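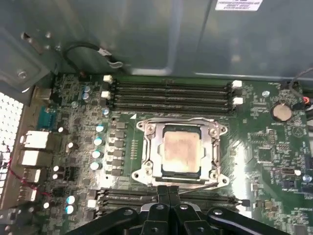

Interior de uma estação de trabalho aberta, com o processador ainda no socket e restos de pasta térmica antiga sobre a tampa metálica.

Kirnuvix abre em Uscombe uma oficina de recuperação de computadores de secretária

Uscombe, 6 de janeiro de 2020 – A Kirnuvix, empresa de manutenção e revenda de equipamento informático, anuncia a abertura de uma oficina dedicada à recuperação de computadores de secretária e estações de trabalho em fim de contrato. O novo espaço ocupa o piso térreo do edifício Lennox e começa a receber equipamentos de empresas, escolas e autarquias ainda este mês.

A oficina tem 6 bancadas e capacidade para tratar 200 máquinas por mês. Cada computador é aberto, limpo e desmontado até à placa-mãe. Os módulos de memória são retirados e testados à parte, e os bancos de memória são inspecionados um a um, incluindo as patilhas de fixação. O processador só sai do socket depois de limpa a pasta térmica que tenha ficado no dissipador integrado.

«Chegam-nos muitas máquinas que foram postas de lado por causa de uma ventoinha ou de um módulo de memória», afirma Liviu Căpraru, responsável técnico da Kirnuvix. «A placa e o processador estão muitas vezes em condições de trabalhar mais uns anos. O que pedimos aos clientes é que não retirem peças antes da entrega, sobretudo os processadores, que se danificam com facilidade fora do socket.»

A pasta térmica é substituída em todos os equipamentos, mesmo quando o computador não apresenta sinais de sobreaquecimento. A antiga é removida com álcool isopropílico e panos sem pelo. A nova é aplicada imediatamente antes da montagem do dissipador. Segue-se um teste de carga de 5 horas, cujo resultado é impresso e entregue com a máquina.

As placas que não passam no teste são separadas para peças. Caixas, fontes de alimentação e cablagem em bom estado ficam em armazém e servem para reparações de modelos equivalentes. O restante segue para reciclagem através da transportadora Vako, que assegura também a recolha dos equipamentos nas instalações dos clientes.

Uma primeira série de estações de trabalho foi tratada em dezembro, durante a fase de preparação do espaço. A experiência levou a empresa a alterar a ordem das tarefas – a limpeza do interior da caixa passou a ser feita antes da remoção do processador – e a reservar uma das bancadas para placas com dois bancos de memória.

Os pedidos de orçamento têm resposta no prazo de 7 dias úteis. O orçamento é gratuito e indica, para cada máquina, as peças a substituir e o custo da mão de obra.

Contacto para a imprensa: Liviu Căpraru, Kirnuvix, edifício Lennox, Uscombe

Este site utiliza cookies para melhorar a sua experiência de navegação. Aceitar | Saber mais

© Kirnuvix. Todos os direitos reservados. Voltar ao topo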